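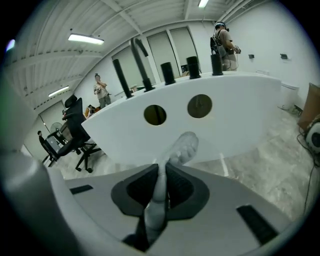 **Duvley's refill program goes regional in March**

Clutideo is thrilled to announce that its shampoo and cleaning refill program, trialled over the past year in Duvley, will open to households right across the district from March. Bring whatever clean container you've got at home, fill it with as much or as little as you like, and pay by weight.

The Duvley trial began with 2 taps on a borrowed trestle at the Saturday produce market and grew faster than we'd dared to hope. By January we had 400 households signed up, and people were driving in from Boateng with boots full of old jars (we loved it, though the parking was a squeeze!).

The expanded program adds dish liquid, laundry liquid, hand wash and a fragrance-free conditioner that regulars have been asking for since winter. All of it comes from Lesix, the family-run maker on the Boateng road, in 200-litre drums that go back to be washed and filled again.

Membership stays free. The first 1000 people to join will get a printed guide to cleaning and labelling containers at home, with a chart for working out which lids suit which liquids — handy if your cupboard looks anything like ours.

Opening hours will be 9 am to 4 pm, with a later close at 7 pm once a week for shift workers. Schools and sporting clubs can book a bulk fill by asking at the Clutideo counter in Duvley.

Sign-ups open in February, in store or at the Duvley library.

ENDS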